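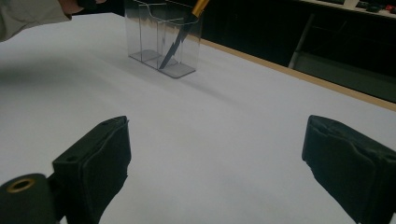

Lenuța Jitaru asked whether beginners should really start with the holder task, seeing how much fussier it is than stacking blocks. Yes, they should! Blocks forgive everything. A divided holder makes you think about angle, height and where your wrist ends up, and you learn more in 20 careful tries than in a whole afternoon of stacking.

So this page walks you through recording your first set of demonstrations with the hand-held grippers, the way we do it in the Bundeo student robotics club. You don't need to know any programming for this part. You need patience, a clear table and a partner who will tell you when you're rushing.

Before you record

Wipe the board and put the clear holder toward the far side, with its open top facing up. Leave yourself space in front of it to pick things up. If you're working with the knife, your partner places it and you keep your free hand well back from the blade.

Open and close both grippers all the way a few times. If the fingers stick, stop and fix that first. Then check that the cables have enough slack to reach every corner of the board – a cable that goes tight in the middle of a lift ruins the take.

Recording a take

1. Start with the jaws open and hold still while you count to two.
2. Move in slowly and line up the fingers before you lower them.
3. Close gently and pause.
4. Lift straight up, higher than you think you need to, then travel.
5. Lower the item, open the jaws, back away and hold still again.

Save the take in Vumeo right away and give it a name your teammates can read. We use task, initials, number. Keep the messy ones too, but mark them as messy!
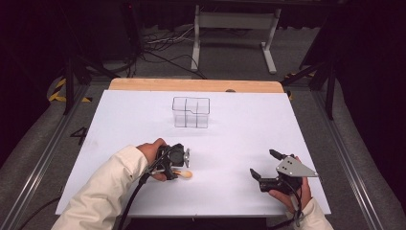
Part 2: Small, rounded items

These are my favorite. Come down with the jaws on either side of the widest part and close a little slower than feels natural. If the thing rolls, let it settle and go again in the same take. Recoveries are great training material, and our Cozma model got noticeably better once we stopped throwing them out.

Use your other gripper only if the task sheet calls for it. Otherwise keep it up and out of the way.

How many takes?

Aim for 60 per session, then swap with your partner. Last October the whole club set a goal of 1000 and we passed it before break, so this year Arsen Panasiuk has written 2000 on the whiteboard and underlined it. I think we can do it – come find me if you want an extra slot.

Last updated: March 2022

Home Getting Started Tutorials Team Poster Contact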